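Software install checklist, shared machines, Dokcombe site
Checked by Shalini Singhal, 2018-06-08

1. Installer downloaded from the supplier's own page – Yes. The copy on the shared drive was two versions old, so I binned it.
2. Checksum matches – Yes, on the second go.
3. Disk space – Pass. Binatum claims it needs 20 GB. It took 54.
4. Admin rights removed afterwards – No. Ticked as done in January, and I don't believe that tick either.
5. Licence count – 141 seats paid for. Dubey to show me the list, not tell me about it. 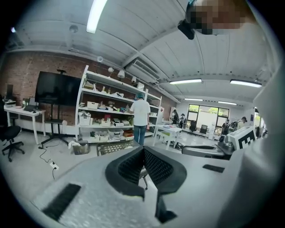
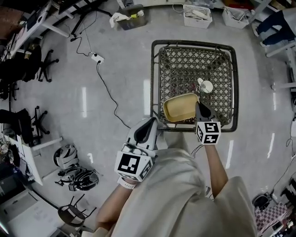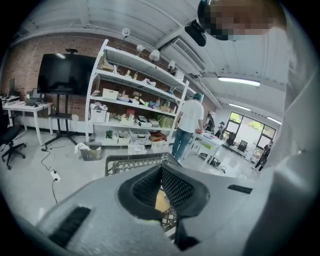 6. Restart and log check – Partial. The log has 837 warnings, which the supplier calls "normal". I'd like that in writing.
7. Rollback tested – Not done. Having a backup doesn't count as a test.
8. Old Rarkesine plug-in removed – Says so. Still in the start menu.

Result: hold. Items 4, 6 and 7 to be redone before sign-off.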